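**April, morning, tagging notes**

Finally got the Onadora mood tags lined up with the human ratings, and wow, they agree far more than I expected! I pulled 1,000 titles from the Sandov catalog and compared our tag clusters with what Genowefa Adamczyk's raters wrote down. Only 26 clusters look like junk (mostly holiday movies that got lumped in with heist films, must be all the snow).

"Slow-burn coastal mystery" came out as its own group with no help from us. I love that one. Genowefa had a label for it on paper already, spelled almost the same way. 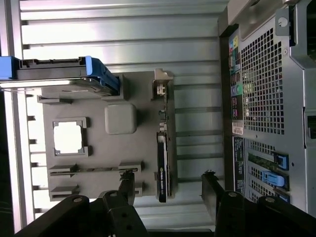 How many raters does a title need before we trust its tags? Three, for now, and a fourth when two of them differ by more than one step on the "gloomy" scale.

Next up is the Montes set, with about 3 tags per title, so pretty thin. I want to try borrowing tags from near neighbors first and see if the comedies hold together. Trestus export still drops accents in titles, so fix that before merging!! Also ask Genowefa if "bittersweet" and "wistful" can be one tag.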